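Mtshali Community Workshop
Closing-down walkthrough, April
Filled in by: Delwyn Tomoana
Start 4:10 pm, main room then annex

OK = fine, FIX = needs doing before next opening, WATCH = look again next month

ENTRANCE AND HALL
Front door closer - FIX. Slams. Adjusted it a quarter turn, no better. Probably leaking, order a new one.
Exit sign over front door - OK, held the test button, stayed lit.
Mat - WATCH. Corner curling again. Taped down for now.
Sign-in sheet - OK but pen missing.
Evacuation map - FIX. Still shows the old Grarnano storeroom as a way out. It's been walled up since the remodel. Take it down and print the new one, I have the file.

FIRE
Extinguisher by kitchen - OK. Needle in green, pin and tag in place.
Extinguisher by paint cabinet - FIX. Blocked by folding chairs. Moved the chairs, they will be back. Need tape on the floor.
Extinguisher, annex - OK.
Smoke alarms - 4 tested, 3 fine. The one in the back passage chirped and then nothing. New battery in, works now, but the unit is yellow and old so put it on the replace list.
Fire blanket - OK, hung too high for some people. Lower it when someone has the drill out.
Kiln room door - WATCH. Closes by itself but doesnt always latch. Give it a push.

ELECTRICAL
Panel cover shut, nothing stacked in front - OK
Breaker labels - FIX. Number 9 says "Vutar heater" and that heater is long gone. It feeds the bench outlets now. Relabel.
GFCI outlets by sink - OK, both tripped and reset.
Extension cords - FIX. One running under the rug to the sewing table. Pulled it. Please dont put it back, ask me and we'll move the table closer to the wall.
Space heater - OK, unplugged, cord good. 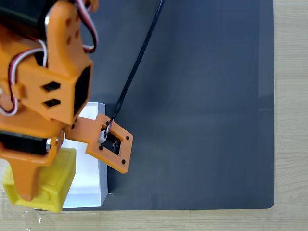 Can the sewing table go on the same power strip as the iron?
The iron goes straight into the wall, by itself. The strip is fine for the two machines and the lamp.

KITCHEN
Stove knobs - OK, all off.
Hood filter - FIX. Greasy. Soak it overnight.
Fridge - OK. Threw out a tub of something with no date.
Kettle - OK, descaled.
Sink cabinet - WATCH. Damp patch at the back, dried it off and left a paper towel under the trap. If the towel is wet next time then call the plumber.
Bleach was next to the vinegar again!! Moved to the top shelf. Leave it there.

FIRST AID
Box on wall, not locked - OK
Bandages - low. Buy.
Eye wash - FIX. Expired. Ordered 2 bottles from Trarer, chase them if nothing shows up.
Burn gel - OK
Accident book - OK, one entry, cut thumb at the bread table, dealt with and signed.

ANNEX AND OUTSIDE
Ladder - OK, feet good, chained up.
Step at back door - FIX. Edge strip loose, somebody will catch a heel on it. Needs two screws and longer ones then last time.
Outside light - OK, comes on at dusk.
Ramp - WATCH. Moss on the shady side. Scrub if it rains all week.
Trash area - OK, lids down, cardboard 26 feet from the wall like the fire inspector wanted.
Gate - OK, sticks a bit.

Finished 5:35. Keys back on hook. Door closer and the step come first, I can do the step myself if someone leaves the drill charged.

DT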